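Red accent wall in a rental hallway, yes or no?

itzel_p
Landlord in Tendlow says I can paint one wall. I want dark red. My sister says it'll look like a steakhouse.

veikko_n
Your sister is right. Also, red takes 4 coats and you'll hate the third.

hcartwright
Disagree. 2 coats over gray primer and you're done. Veikko just buys cheap rollers.

veikko_n
I buy the rollers the store in Ellwood has.

olesia_z
Try it in a render first. Mine is dark red with veining, against light gray.

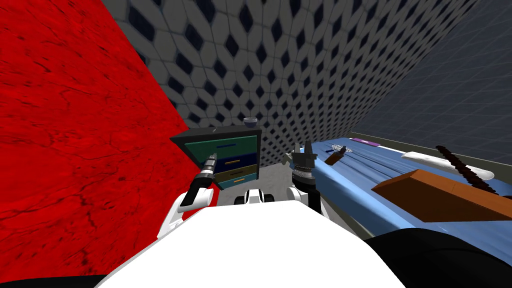 Red marble look next to light gray

itzel_p
Okay, I like the gray. Steakhouse it is.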